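Home | Topics | Machines | Space | Body | Ask a Question | Teachers

How a robot gets its examples
5 Dec 2019
By Dae-han Seol

A robot that builds cars does the same thing all day. The part it needs is always in the same place, facing the same way, so somebody can write down each movement in advance. Go forward. Close. Lift. Turn left. The robot follows the list.

A bedroom is harder. Toys are never in the same place twice. Some are soft and some are hard. Some are lying on top of others. No list of movements could cover every bedroom, so engineers use another method. They collect a large number of examples of people doing the job, and a computer program looks for patterns in them. A program of this kind is called a learning system.

What is an example?

You may think an example is a photograph. For this kind of work it is more than that. One example is a short recording of one small job from start to finish, such as picking up a sock and putting it in a drawer. The recording has two parts:

- the pictures, taken many times each second by a camera
- the movements, which say where the gripper was at each moment and how far open its fingers were

The two parts must line up in time. If the pictures run late, the program will learn to close the fingers at the wrong moment. Engineers check this before they check anything else.

A gripper is the part of a robot that does the work of a hand. Most have two fingers that move towards each other. Two fingers sounds like very few, but try picking things up with only your thumb and one finger and you will find that you can manage most of them.

Who makes the examples?

People do. There are two common ways. In the first, a person steers a real robot from a short distance away. This gives good recordings, but it is slow, and the robot is heavy and has to stay in one room. In the second, there is no robot at all. The person holds a gripper in their own hand, with a camera fixed to it, and does the job with that. The camera sees what a robot's camera would see: the fingers, the object, and whatever is behind it.

The second way makes it easy to work in many different homes. A project called Skokard works like this. In October its team in Herneck recorded 918 examples of one job, which was moving soft toys from one place to another. The recordings came from 11 homes. Each person worked for 10 minutes and then rested, as tired arms make shaky recordings.

Why soft toys?

A wooden block has one shape. A soft toy has many, and it changes when you squeeze it. If the fingers hold it by the middle, it stays fairly straight. If they hold it by one leg, the rest flops over. The program has to see both, and it also has to see toys of different sizes and colours.

The background matters too. Suppose all the examples were recorded on a plain white table. The program might learn that anything which is not white is a toy. Put the robot in front of a striped bed cover and it could try to pick up a stripe. 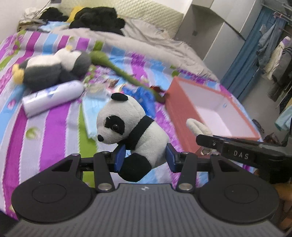
For the same reason, the people recording are told not to tidy up first. Blankets stay where they are and clothes stay on the rack. A robot working in a home will have to find a toy among all of that, so its examples should contain it.

Good examples and bad examples

After recording, somebody watches every example and gives it a label. The label says what the job was and whether it was finished. Skokard uses 2 labels for the ending, "done" and "not done". An example in which the toy is dropped is marked "not done", but it is kept. Some programs learn from mistakes as well, provided they are told which ones they are.

Some examples are thrown away. Common faults are a thumb over the camera, a person's face in view, or a recording that stops too early - the toy must be let go before the end.

Does the program understand?

Not in the way you do. It does not know what a panda is or that somebody may be fond of it. It has found a link between certain patterns in the pictures and certain movements of the fingers. When it meets a toy unlike any in its examples, it may still work, or it may close its fingers on nothing. Then the engineers go back and collect more.

Words to know

Gripper: the part of a robot that holds things.
Label: a note added to an example to say what it shows.
Learning system: a program that finds patterns in examples.

Related
How does a camera measure distance?
Starix and the sorting machine
Why robots find stairs difficult
What is a sensor?
Inside the Sung workshop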